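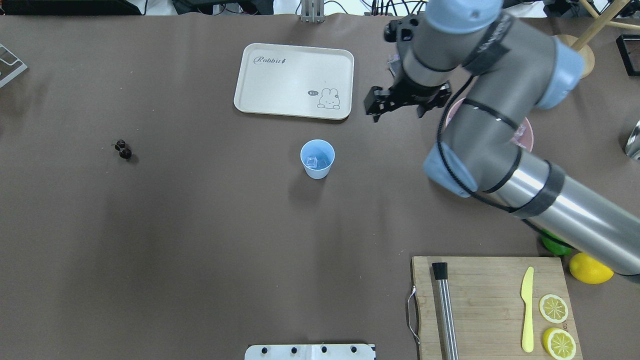

Kitchen News > Press Room > Small Batch Drinks

Zendby opens its November drinks table, and yes, there will be lemons

Hi from all of us at Zendby! I'm Lourenço Nogueira, I look after the drinks side of things here, and I've been allowed to write this release myself, so please forgive the brackets.

Starting in November we're running an evening get-together called Cukora, and it's all about cold drinks you can make at home with everyday stuff. A pitcher, a bowl of ice, some citrus, a board to cut it on. You pick a spot at the table, you slice, you scoop, you pour, and then you drink what you made. No alcohol needed (we have stemmed glasses anyway, because fizzy lemonade tastes better to me out of one and I won't be argued with).

I've wanted to do this for ages. We sent a little survey to 2000 people on our mailing list and 364 wrote back, which made my whole month! The thing they asked for most was help with ice. How much to use, when to put it in, why it waters everything down. So ice gets a big part of the evening. We'll try one big clear cube in a small cup next to a heap of smaller pieces, and you can taste for yourself which one you like.
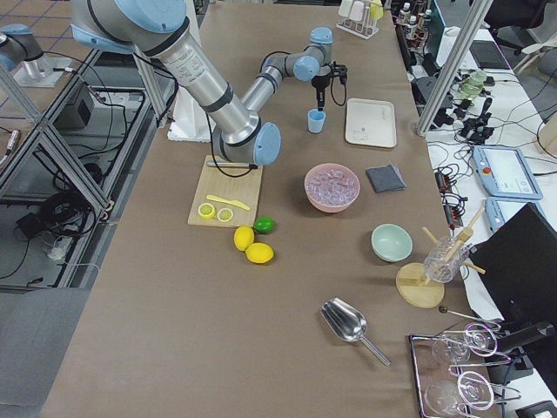 Citrus comes right after that. I like my lemon slices on the thick side, with the lime left whole until the very last minute, but Tresta, our partner for the evenings, sends along a recipe card that goes much thinner, and we've agreed to put both ways on the table and let people fight it out. Then there's the scoop. Please use the scoop! I've seen too many hands go straight into the ice bowl at parties, mine included, and I'm trying to be a better person this year.

We also spend some time on setting up, which sounds dull and I promise it isn't. Cover the table with paper so you can roll up the mess at the end. Keep a folded cloth close to the ice. Give the pitcher a proper stand to drain on so it doesn't sit in a puddle. Lay the glasses down in a tray if you're carrying them from one room to another. I learned all of this by doing it wrong at my sister's birthday, where I lost a very nice jug.

The evenings take place at Gouveia, up the stairs and to the left, and start at 7 p.m. Each one has room for 50 guests and there are 4 of them in the first run. Everything you need is on the table when you arrive, so just bring yourself and maybe a sweater, it gets chilly with all that ice around.

Writers and local food folks are very welcome to come along and make a drink with us. Get in touch with the Zendby press desk and ask for Lourenço. I answer mornings, usually with a coffee in hand.

Filed under: Drinks & Entertaining, Events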